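Papers > Household Objects > Sorting Study > Section 3
Print this page | E-mail this article
Shares: 19 | Comments: 0

3.2 Tabletop layout and basket colour

Small household items, three open baskets, one table. Layout follows the Rultstead study (200 items, kitchen goods only) but we wanted something nearer to a living room side table, so a lamp stays on the surface the whole time. Baskets are plastic with slotted sides, a different colour each. No labels. In the pilot, labels made people stop and read, and sorting times went all over the place.

Final item pool was 239, drawn from the Guritberg list with duplicates taken out. Min-kyu Cheon did the first pass on categories; disagreements were setled by a second reader. Anything over 700 g left out, too heavy for the baskets once they start to fill. 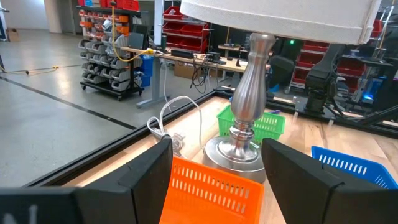 Figure 3. Orange, green and blue baskets on the wooden tabletop with the table lamp. Lamp cord and plug lie on the surface.

Lamp position matters more than we expected. With the base in front of a basket, that basket gets used less, whatever its colour (see Table 2). Some participants moved the lamp, which we allowed but logged. Cord treated the same way: it could be coiled, pushed back or left alone, and most left it alone.

Colour preference on its own was weak. Song coding sheets were used for all sessions, then re-entered in Muvex becuase the export dropped the notes column. Notes on the cord are in Appendix B.

Print | E-mail | Back to top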